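**Subject: Re: [arm-teaching] Cloth folding by hand guiding, does anybody do it in one go?**

Jul 8, 2022

Hi Matilde, hi everyone,
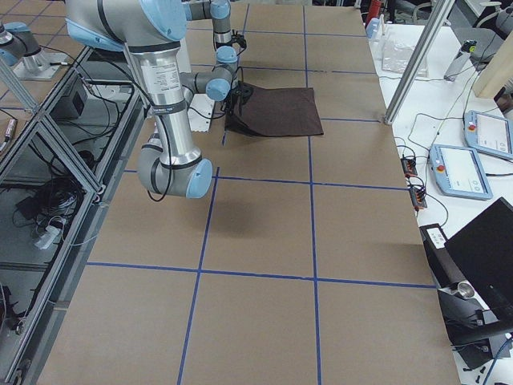

I've been meaning to answer this since I read it, because cloth is what I've been living with all summer and I love it far more than I thought I would. Your message first, then my replies in between.

> From: Matilde Seixas
>
> We have started teaching the fold by hand guiding, holding the wrist and walking the arm through it. The first pick goes fine. By the second fold people are leaning over the table and the path gets wobbly. Does anybody do the whole fold in one recording, or do you cut it up?

We cut it up for the first month and then stopped, and I'm so glad we did. When we recorded the pick, the lift and the lay-down as separate pieces, each piece looked lovely on its own. Then we played them one after another and the cloth was never quite where the next piece expected it. A corner would hang a little lower, or the edge would curl under, and the arm would close on the wrong bit of it. With the whole fold in one recording, the person teaching has to deal with whatever the cloth did a moment ago, and that dealing-with is the part you want to keep!

What helped with the leaning was swapping sides. Stand where the lay-down ends, not where the pick starts. Your reach is bad for the first couple of seconds and comfortable for the rest. Try it before you buy anything.

> The other thing is the grip. When I push the fingers down on the cloth by hand I press too hard, and the arm complains. If I am gentle, it slides off.

Oh, this one took me ages. Three things, in the order I'd try them:

- Come in beside the edge of the cloth and push a small bunch up between the fingers. If you go straight down in the middle you're just squashing it against the table.
- Put something with a bit of give under the cloth. Cardboard has been wonderful for us, and you can throw it out when it gets scuffed. Bare tabletop was miserable.
- Check the payload setting for the gripper. Ours was wrong after a finger swap, and the arm drifted downward whenever I let it go slack. I blamed my wrists for two days.

And please mark your table! We use blue painter's tape. It gives the person teaching a way to say "start it in the next box over" without measuring, and you get a spread of starting places without having to think about it. I'd hold off on marking exact corners for the cloth, though. We did that early on and got 300 recordings that all began in nearly the same spot. The model trained on them was brilliant in that spot and hopeless a hand's width away. We redid them, another 300, moving the cloth every time and turning it a little, and the difference was so big that Folasade made everybody come and look.

> Is remote control better for this? We have the loan of a leader arm from Mota until the end of July, and I could set it up, but it would take me some days.

Do it, if only to feel the difference. My short version after trying both:

**Hand guiding** is great for the first touch. You feel the table through the arm, you feel the cloth catch, and a new person can be useful on their first morning. The trouble is your own body. You're in the camera view, your sleeve is in the camera view, and your shadow is all over the cloth. If you only keep joint positions it hardly matters. If you're training from pictures it matters a lot, so we replay each path afterward with the person out of the way and record the images then. The catch is that cloth doesn't replay the same way twice, and we throw away the ones where it went off.

**Remote control** gives you clean images straight away and you can sit down. You lose the feel completely, though, and for the first few sessions everyone grabs at air or jams the fingers down. I'd plan on six practice sessions per person before you keep anything. Folasade Wike, on our side, got there in two, but she plays the cello and I refuse to be compared with her.

For a flat square of cloth I'd now choose remote control. For anything with a snug fit, like the connector job we did for Rikunico, I'd still put my hands on the arm.

Some smaller bits that didn't fit anywhere:

Pick a cloth color that stands out from the table. We started with a tan one on tan cardboard, and you can guess how that went.

Keep the pendant where the second person can reach the stop without walking. Whoever is guiding has both hands busy.

Keep the bad tries in a separate folder. I used to delete them, and then in the spring we wanted examples of a slipped grip and had none.

Ease off the arm before you end the recording. If you stop while you're still holding the wrist, you get a little twitch at the end of every path and the model learns the twitch. Ask me how I know.

The folks at Erncombe wrote up a note on slowing down near the grasp, and I think it came through this list in the winter. Does anyone still have it? My copy went with my old laptop. Their advice was to slow down a lot more than feels natural just before the fingers close, and it cured most of our missed edges.

Matilde, what cloth are you using, and how thick is it? If it's the thin kitchen sort, I'd go up a weight while you're getting started. And if you do set up the leader arm, please tell us how the scaling feels on the wrist joints. That's the bit I never got comfortable with on ours.

So happy somebody else is doing this!

Best,
Lorna
Sketcombe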